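Keeping the Hand Grippers Ready

At Hisadar, the work of the day starts before anybody records a task. Raymonde MacDonald looks after the pair of hand-held grippers there, and she begins with the pads. She presses each black tip with her thumb, then wipes it with a dry cloth. A loose pad can spoil a whole session.

The marker plates come next. They must sit flat, because the tracking software from Harkex reads their position from the black and white pattern. Then she holds both tools toward the table and waits for the software to find them.
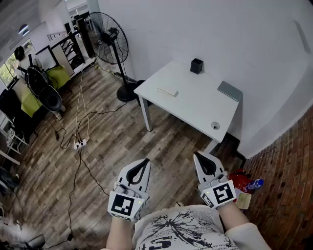
Close work at the table

With thin objects, small faults show quickly. Paper is difficult - the fingers must meet evenly along the ribbed grip.
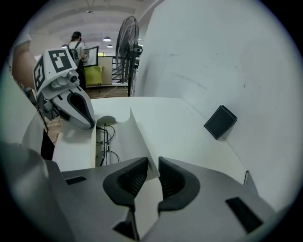

If one finger closes late, MacDonald opens the housing and checks the linkage. She writes every repair in a notebook and changes the pads after 2000 grasps. The last set went at 470, after a bad batch of glue in May.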